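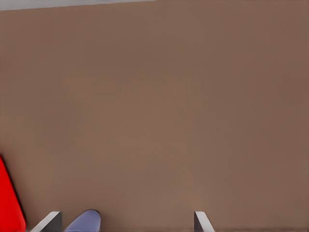

Progress report no. 2 - Plokano reading tables, Baluyot district
Jan 9, 2019

Work done in this period

The Gestudance grant pays for furniture and books in the village reading rooms of Baluyot. In the first period we only made the list of rooms and signed the contract with the workshop in Druvurard. In this period the workshop delivered 40 tables, and all of them are now in the rooms. The tops are plain brown and matte, as the teachers asked, so the light from the windows does not disturb the readers.

Books

We have bought 2,124 books from the book budget. Of these, 1,129 already have a number and a card and can be borrowed. The others wait in the district office. The numbering goes slower than we planned, as the cards were printed with a wrong column and we had to order them again. The printer has accepted to pay for the second order.

Problems

Two rooms still have no heating, and the readers there stay only a short time. The district has promised stoves, but we did not receive a date in writing. The road to the upper villages was closed for several days - the delivery there came late, but it was complete.

Money

Spending on furniture is inside the budget line. Transport was higher than planned. We ask for your permission to move the unused part of the printing line to transport. The table of costs is sent separately.

Next steps

In February we will finish the cards, bring the remaining books to the rooms and start the evening opening hours. We will also send you the borrowing lists from the first rooms.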